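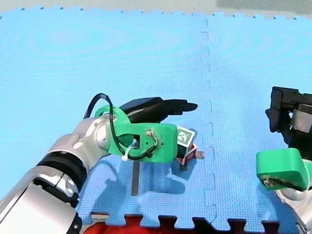 Duyên Dương wrote in after the July issue to say that she can get down to the floor just fine, thank you, it's the coming back up that needs a newsletter, and could we please spend a whole item on that instead of another page about walking shoes.

Yes! Gladly. I've been wanting to write this one for ages, and I had three other emails asking more or less the same thing, so here we go.

Most of us spent the first years of our lives on the floor. We rolled, we crawled, we sat with our knees in shapes that make me wince now. Then came school chairs, office chairs, car seats and the couch, and somewhere in there the floor became a place you only visit when you've dropped something. I turned 60 this spring and noticed that I was planning my trips down. If a pan lid rolled under the stove I'd stand there thinking about whether I really needed that lid.

The floor hour at the Ovau Hall in Erow has been my fix, and I love it more than I expected to. We don't hurry. The first part is plain sitting: legs out in front, then crossed, then both knees folded over to one side, then the other side. If your back rounds like a shrimp (mine does), sit on a folded blanket and it gets a lot better. You stay in each one until you start to fidget, and then you change. Fidgeting is welcome. A body that keeps shifting is doing what it should.

After that we practice the trip up. The way I learned it goes like this. From sitting, swing both knees to one side and put both hands on the floor on that same side. Roll your weight onto your hands and knees. Stay there for a breath, and let your head catch up if you're the dizzy sort. Bring one foot forward so it's flat, with the knee over the ankle. Hands go to the front thigh, or to the seat of a chair if you have one close by. Lean forward more than feels polite, push, and bring the back foot in to meet the front one.

That forward lean is the bit almost everyone skips. We try to go straight up like an elevator and get stuck halfway. Send your nose out past your toes first and your legs suddenly have something to work with – I laughed out loud the first time I felt it. 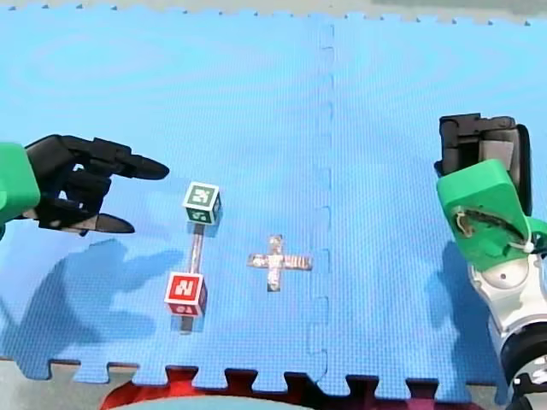 Going down is the same thing in reverse, and slower is harder, so be kind to yourself about it. Start with the chair. Step one foot back, lower that knee, get your hands down, then let your hip follow. Use your stronger leg in front for the first few weeks, then begin to trade. My left side was hopeless in the winter and it's now only grumpy.

A few of you asked about kneeling. If your knees hate it, put a cushion under them, or try going up and down through a low stool or the bottom stair. Anyone with a new hip or knee should check with their own doctor or physical therapist before copying anything from these pages, and the same goes if you've had a fall lately or you get lightheaded when you stand. There are plenty of good things to do from a chair too, and I'm working on an item about those.

The home version takes six minutes. Put a sturdy chair against the wall so it can't slide. Get down, sit through a couple of positions, get up. Rest. Do it again leading with the other leg. I do mine while the rice cooks, which means I also get to find out how dusty it is under the cabinets. Another trick I like is to move one thing you do every evening down to floor level. For me it's the crossword. Duyên says she now sorts her mail down there, and her cat sits on the bills.

Please don't turn this into a contest. One of you wrote that you'd set yourself 100 in a month and were sore by the second weekend, and I understand the urge (I once did something very similar with a jump rope). Go for once a day and let it be boring. It becomes ordinary so gently that you may miss the moment. I only caught mine when my grandson asked me to look at a beetle under the porch bench, and I was already lying on my stomach before I'd thought about it. Great beetle, too, green as a bottle.

The floor hour starts at 11 in the morning all through August, in the side room at Ovau, the door on the Chowdary Lane side. Wear socks you can grip in or go barefoot. Bring a blanket to fold up and sit on, and water. Drop in whenever you like, leave whenever you like, and take a chair from the stack on your way in.

And keep the emails coming. Next time in the Fandimum Letter: hands, jars and stubborn lids.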